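About Bauerfeind

4 min read

We wash other people's sheets. There are grander ways of putting it, and over the years we've paid for one or two of them, but the van still says "Bauerfeind, Linen & Laundry" and so does the bill.

The business started in Hirnby with two machines and a lease on what had been a fish shop. The smell took most of a year to leave. Customers from that period were either very loyal or had colds, and a fair number of them are still on our books. We have since moved up the hill to the old Flidlow bakery, where the drains are better and the loading door is wide enough for a cage trolley and a person at the same time.

We look after guest houses, holiday lets, three small hotels, a boarding school that would rather we didn't say which, and anybody in Hirnby who has looked at a double duvet cover and decided that life is short. Sheets, pillowcases, towels, tablecloths, bathrobes, the odd christening gown. We don't do carpets. People ask about carpets every week, so it seemed worth a sentence.

How it works

You put the dirty things in the bag. We collect on Monday. They come back folded, in paper, with a list pinned to the front that says what you sent us. If the list and the bag disagree, ring before ten in the morning, when the person who wrote the list is still in and still remembers.

Everything is washed at a temperature that suits it, which sounds obvious until you've seen what arrives from places that do their own. Cotton goes hot. Wool goes cool and by itself. Anything with a label we can't read goes in with a phone call to the owner first. Our longest-serving dryer is called Minska, after the name on a plate somebody bolted to her before we bought her second-hand. She takes 29 minutes to do what the new ones do in 20-odd, and her towels are softer. We've stopped trying to work out why and simply put the best towels in her.
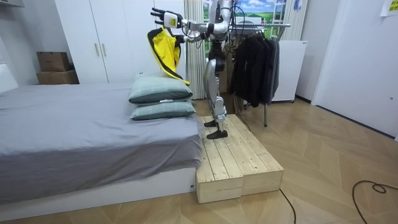 A yellow garment with black edging, held up over the pillows.

Ironing is done by people, standing up, with the radio on. The flatwork ironer handles sheets, but it has never understood a fitted one, and pillowcases with buttons bring out the worst in it. We charge a little extra for buttons. We charge nothing extra for initials, monograms or the laundry marks of schools that closed long ago, and we're always pleased to see those.

On stains

Red wine, usually yes. Candle wax, yes, if you leave it alone and don't go at it with a knife. Fake tan, sometimes, though never on the first wash. Biro in a pocket is a sad subject and we'd rather discuss it in person. The most useful thing you can do with any stain is tell us what it is. We have heard everything, and a note saying "curry, sorry" saves a good deal of guessing at the sorting table.

What we believe, since the page is supposed to have some of that

We think a bed made with clean, ironed cotton is one of the cheaper luxuries going. We think fabric softener is oversold. We think a towel should dry a person, and that a good many hotel towels have been chosen by someone who was already dry.

We mend as well as wash. A torn hem or a lifted seam gets stitched before it goes back, and you'll find it on the list as "mended", with no charge under 30 centimetres. Sheets past saving are cut up for cloths, or go to the animal rescue out on the Flidlow road, whose residents aren't fussy about thread count. We ask you first. A customer once wanted hers back, all of it, holes included, and she got it back ironed.

Finding us

We're at 77 Bakery Lane, through the green gate and past the bins. The front door is for deliveries and the side door is for customers, for reasons to do with a step. Parking is possible if you don't mind reversing out. The shop counter is open every weekday from eight until five, except for the half hour at lunch when we all sit down — knock if it's urgent, and we'll decide together whether it is.

September is our busiest month, when the holiday lets send us a whole summer at once. New customers are welcome any time, but if you're thinking of starting in September, please think of starting in October.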